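Restaurant training: a thread on what we changed this year. We're a small consulting firm that works with cafes, hotel kitchens and food plants. This one covers opening a second site, which we get asked about more than anything else.

1/ Most owners call us after the lease is signed. We would like the call earlier, but we can work with either. 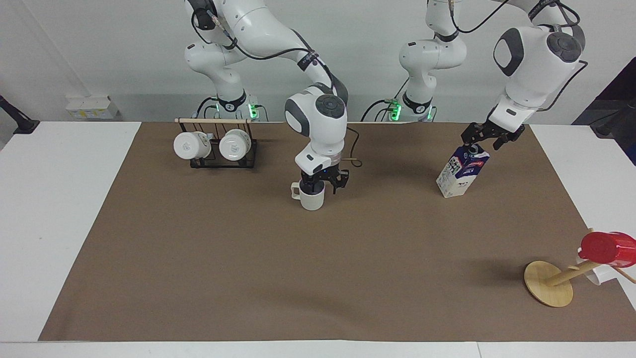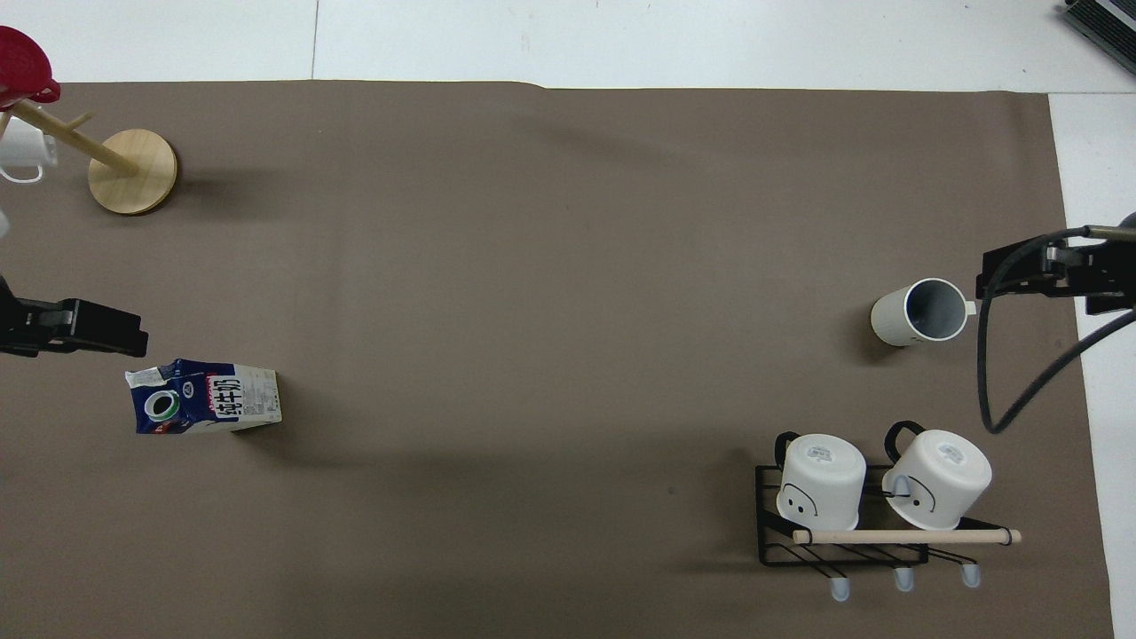
Photos: Gunawan

2/ The client for this thread is a cafe group in Clorkton. They ran one busy location for years and wanted a second in Garnska. We've left out their name at their request. They've read this and are fine with it.

3/ The first site worked because the owners were in it all day. They knew which supplier shorted them on milk and which oven ran hot. None of it was written down.

4/ So the first job was writing it down. We spent 5 days on the floor at the Clorkton site, open to close, following the work as it happened. We didn't interview anyone in the first part of the week. People describe the job they were trained to do, and we wanted the job they do now.

5/ What came out was a prep list, an opening list, a closing list and an ordering sheet. Each one fits on a single page. If a list runs to a second page, staff stop reading at the bottom of the first. We've seen this at nearly every client.

6/ The ordering sheet took the longest. The old way was to look in the walk-in and guess. The new way is a par level for each item, counted at close, with the order sent before the last person leaves.

7/ Par levels need a review. Theirs were set in a slow month and were too low by spring. We now put a review date on the sheet itself, in the top corner, where the manager signs.

8/ Next was the menu. The owners wanted the full menu in Garnska from the first day. The kitchen there is smaller and has one less oven. We asked them to open with a short menu and add to it once ticket times held steady.

9/ They didn't like that, and I understand why. Regulars from Clorkton were going to drive over and ask for their usual. We compromised. Two of the hot dishes went on the short menu and the baked items came over by van from the first site.

10/ The van was its own project. Food that moves between sites needs a temperature log at both ends. Check with your local health department before you plan on it, as some will want a separate permit. Theirs did, and it added weeks.

11/ Staffing. The common mistake is sending all your best people to the new place. The old site slips and you end up with two weak locations. We moved 2 experienced people over and hired the rest locally.

12/ The new hires trained in Clorkton before Garnska opened. They worked real shifts, on the clock, next to someone who had the lists in hand. Paid training costs money up front. Put it in the opening budget as its own line so it doesn't get cut when the plumbing goes over.

13/ Speaking of the budget. Theirs had no line for smallwares at all. Pans, trays, lids, scoops, labels. The first invoice came to $1,770 and nothing had been set aside for it. Walk your current kitchen with a clipboard and write down everything that isn't bolted to the floor.

14/ We track this kind of project in a workbook we call Cinder. It's a spreadsheet with a tab for each part of the opening: permits, equipment, hiring, training, suppliers, menu. Every row has an owner and a due date. A row with two owners gets done by neither, so we only allow one.

15/ A few people asked last time if Cinder is for sale. It isn't. We hand a copy to clients at the start and they keep it after we leave.

16/ Soft opening was on a Saturday, friends and family only, short menu, half the seats. Ticket times were fine until noon and then got bad. The problem was the pass. Plates and to-go orders were coming out at the same spot and servers were waiting on each other.

17/ The fix was a shelf on the other side of the line for to-go. It was up before the public opening. A soft opening is good for this kind of thing, so leave yourself a gap of a few days after it. If you open to the public the next morning you have no time to put up a shelf.

18/ Where it stands now: both sites use the same lists. The Garnska manager has changed the closing list twice, and Clorkton took one of those changes. The full menu isn't there yet. Breakfast is complete and lunch is still short a few items.

19/ Things I would do differently. I'd start the permit for the van on day one. I'd set par levels for Garnska separately instead of copying them over and adjusting. I'd also get the dishwasher lease reviewed, which is a long story and probably its own thread.

20/ Next thread will be on food cost for shared prep, and how to split it between two sites when one does most of the baking. If you have a question on that, reply here and I'll try to work it in.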